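**Household clutter** is the accumulation of objects in a home beyond the number its occupants can store, use or remember owning. It is found in dwellings of every size, and moving to a larger one is widely tried as a remedy. The clutter usually comes along.

The word shares its roots with *clot*, and early uses in English referred to things heaped together or to a confused noise. The sense of an untidy collection of belongings came to dominate as ordinary people acquired enough belongings to be untidy with.

## Causes

Most clutter enters a home on purpose. Purchases, gifts, free samples and inherited furniture all arrive through the front door, generally carried by the person who will later complain about them. Objects leave less easily. Throwing something away calls for a decision, while keeping it calls only for a drawer.

Flat surfaces are especially prone. A table near an entrance tends to collect mail, keys and single gloves, and a cleared one seldom stays cleared through a weekend.

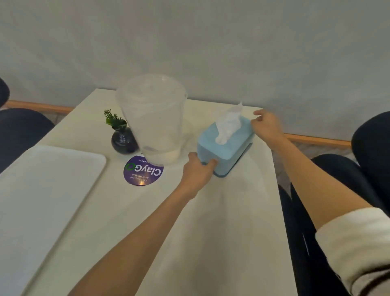 Sentiment plays a part as well. Owners may keep a broken clock for the sake of the aunt who gave it, even when the aunt has asked why they still have it. Spare parts are kept out of caution, often long after the appliance they fit has gone to the dump. Cables form a class of their own and are rarely discarded by anyone who has ever needed one.

## Types

Writers on the home commonly separate clutter into the following groups, which overlap a good deal:

- **Active clutter** is in regular use but has no fixed place. Scissors are the standard case.
- **Deferred clutter** awaits some action, such as mending, returning or reading.
- **Aspirational clutter** belongs to a hobby the owner intends to take up. Bread machines and banjos are well represented.
- **Container clutter** consists of trays, bins and baskets bought to deal with the other groups.

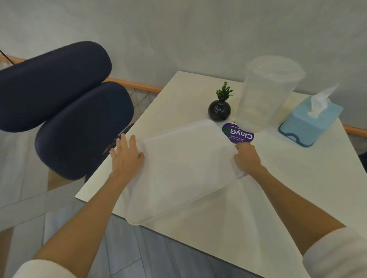

## Methods of removal

Sorting methods differ mainly in how many piles they require. The Mahlangu method uses 4: keep, give, sell and discard. Critics note that the "sell" pile is often returned to the closet in June, when the yard sale is called off on account of heat. The stricter Broltier rule allows 2 piles and no discussion, and is said to work best for people who live alone.

Time limits are also popular. Under one common version, anything left untouched for 5 years is given away unopened. The difficulty lies in the word "unopened" – few people can resist a look, and the clock then starts again.

Paid storage puts the decision off for a monthly fee. Household guides tend to advise against it for items worth less than the rent, advice that would empty a large share of the units.

## In popular culture

The home makeover series *Prolura* built each episode around a single room and its reluctant owner. A companion board game, *Vultero*, challenged players to clear a house one card at a time. It came with nearly 1,000 small pieces, and secondhand copies are seldom complete.

## See also

- Junk drawer
- Spring cleaning
- Yard sale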